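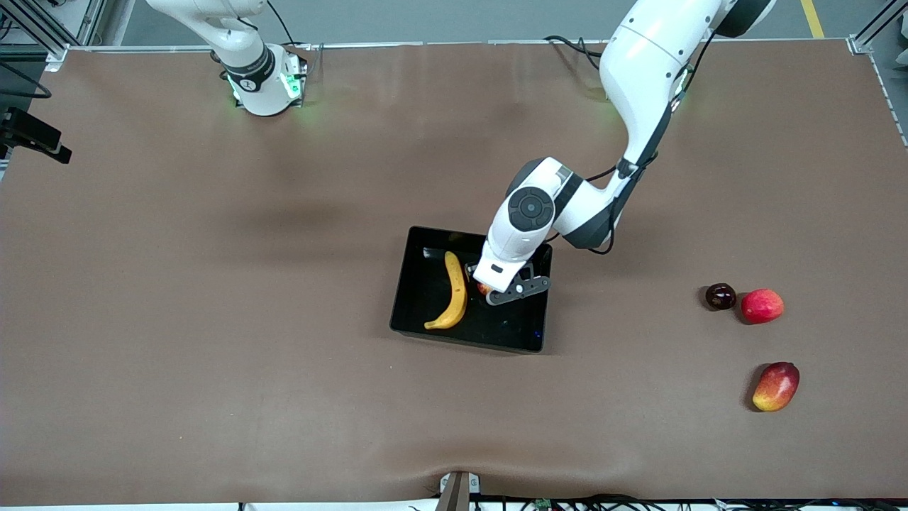 *A black plastic tray on the brown-topped table.*

**Lougher repair mornings, August 2026**

The repair mornings start again after the summer break, in the side room at Lougher library. Gwawr Skyrme is taking bookings for lamps, toasters, radios and small garden tools. Please bring one item per household and any loose screws in an envelope.

We mended 323 items last year and have £450 left for parts. Rhun Foulkes is looking for a second person to help with sewing machines. Microwaves and televisions can't be accepted.

Doors open at ten. Tea is 50p, and Haf Watkins would be glad of cakes.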